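Two-arm cell at the Ratach canteen, six weeks in

gernus_tech
The cell clears and sorts tableware at the end of the line. 3,707 items logged in March, 1,742 of them plates. Two of us used to stand there; now one does, and the other preps.

dishpit
So one job gone.

gernus_tech
Moved, same pay. What changed is the work — you watch for stalls and stage the table.
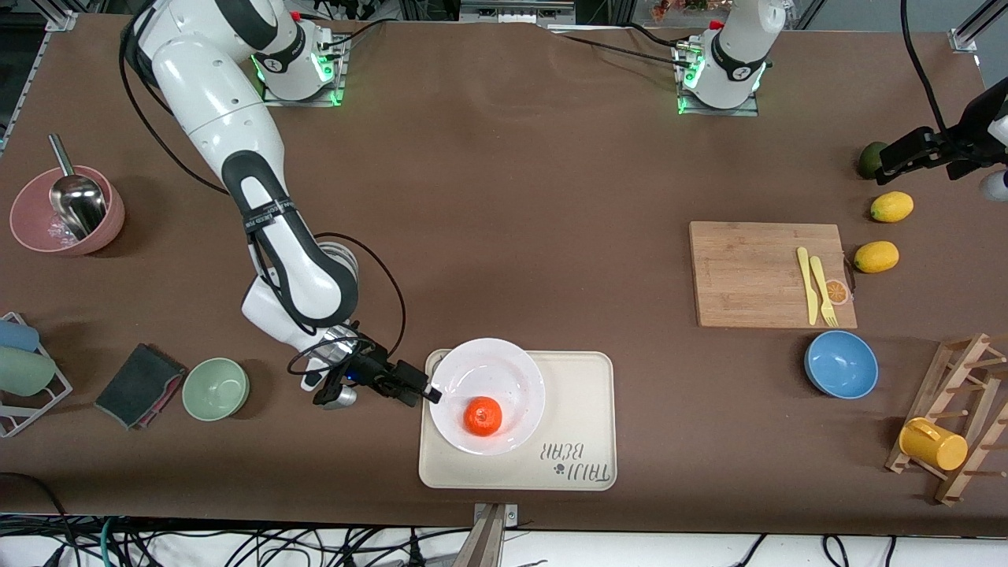

Staging takes longer than management planned for.

Comments (2)

clelluvov: Who signs off on stalls? Ours never got decided.

dishpit: Same pay until the contract is up.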